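When I ask Doina Stan how long she has been fussing over work tables, she laughs and pours more tea before she answers. "Since January, properly," she says, "but really all my life, if you count my mother's kitchen!"

She fits out workrooms for Norkwood, and she has strong feelings about tops. Too shiny and your eyes are sore by lunch, too pale and every pencil mark shows. She went through 3 samples before settling on dark grey (the first two went back to Frandsen, with a polite note).

"People think grey is dull," she tells me, quite warmly. "I think it's restful. You put a thing down on it and you can find it again, which at my age is a great blessing."

And the walls? She likes them paler than the table, always, and she would rather have one good long surface than a roomful of little ones. She once spent a whole afternoon talking a customer out of shelves, and she's still rather proud of it. 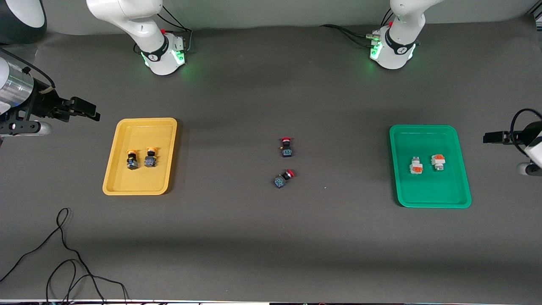
Words: Staff writer | 24 July 2025

The dark grey top against a pale grey wall is very much her taste. Cables are another matter, and she sighs at the mention of them. "I'd have them all tied back if I could," she says, "but then somebody needs to move something, don't they, and out they come again."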